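3.2 Sorting and grading of donated goods

Items came in through the Okgate drop-off point and were graded the same day where possible. Grading used the Trelia sheet, three grades only (sell, repair, rag). Earlier versions of the sheet had more and staff ignored most of them. In all 2,725 items were graded between the start of the study and the cut-off on September 28, 2023. Shoes, bedding and anything electrical left out, as these go through a different door and a different set of rules.

Clothing made up most of the load. The hard cases were not the torn or stained things, which graders tended to agree on, but clothes where the look of wear is part of the design. Bleached and dyed denim was the worst for this. A grader has to decide if a pale patch is meant or is damage, and the sheet gave no help at all. Two graders working apart would often put the same pair of jeans in different piles. Figure 1 gives some idea of the range, from patterned denim (a) to hard luggage (b), the second being treated in 3.4.

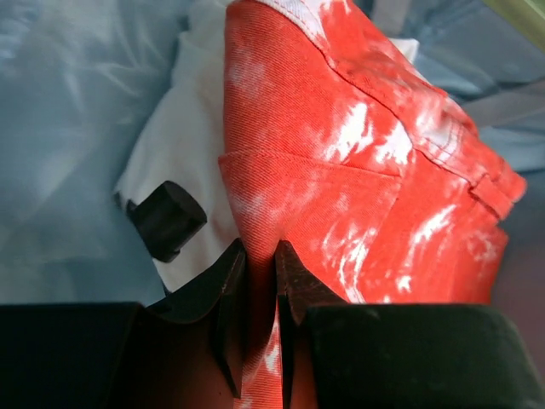

3.3 Disagreement between graders

Each item was seen by two graders, neither knowing what the other had put. Where they differed a third look was taken and the reason written down. Reasons were short, often one word. "Faded". "Smells". "Zip?" We have kept them as written.

Most splits were between sell and repair. Very few between sell and rag, and those few nearly all dyed or bleached cotton. One explanation is light: the sorting bench at Okgate sits under old strip tubes and reds in particular look duller than they do on the shop floor. We moved one bench to the window for the last part of the study. Splits on coloured denim went down, splits on knitwear did not move. Small numbers, so we would not lean on this too hard.

Price expectations also crept in. Graders who had worked the till at the Sandhu shop passed more denim as sell than those who had not, presumbly because they had seen it go. Training does not seem to fix this. Nor should it perhaps, as the till staff may simply be right.

3.4 Bulky items

Luggage, prams and boxes were graded apart from clothing. Space is the issue here, not condition. A suitcase in good order can take up the room of a full rail of shirts and sell for less than two of them. Six weeks on the shop floor was set as the limit, after which unsold cases went to Tradent for onward sale in bulk. In practice the limit slipped over December when every corner was full of toys.

Hard-shell cases raised a further point. Scuffs show more on a pale shell than on a dark one, and graders marked pale cases down even when zips and wheels were sound. Buyers did not seem to care much. Pale greens and creams left the floor about as fast as black, going by the till roll, though the till roll does not always say which colour was sold so this is partly from memory. Wheels mattered far more. One wheel that stuck and the case came back or never left. 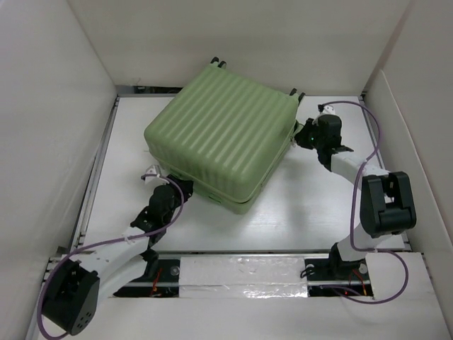
Okgate read a draft of this section and did not agree on the six-week limit. Their view was that cases sell in bursts before school holidays, so a fixed limit sends stock off to Tradent just when it would have gone at full price. They also felt the sheet should ask for an inside check first, as linings are what buyers look at and a split lining is hard to mend. We have not tested either claim. The inside check has since been added to the sheet, the limit stands for now.

3.5 Limits

One site, one sheet, a small pool of graders who all knew each other. Weight was not recorded, which was a mistake, as rag is paid by weight and we cannot now say what the mis-graded denim cost. Returns were only logged when the buyer kept the reciept.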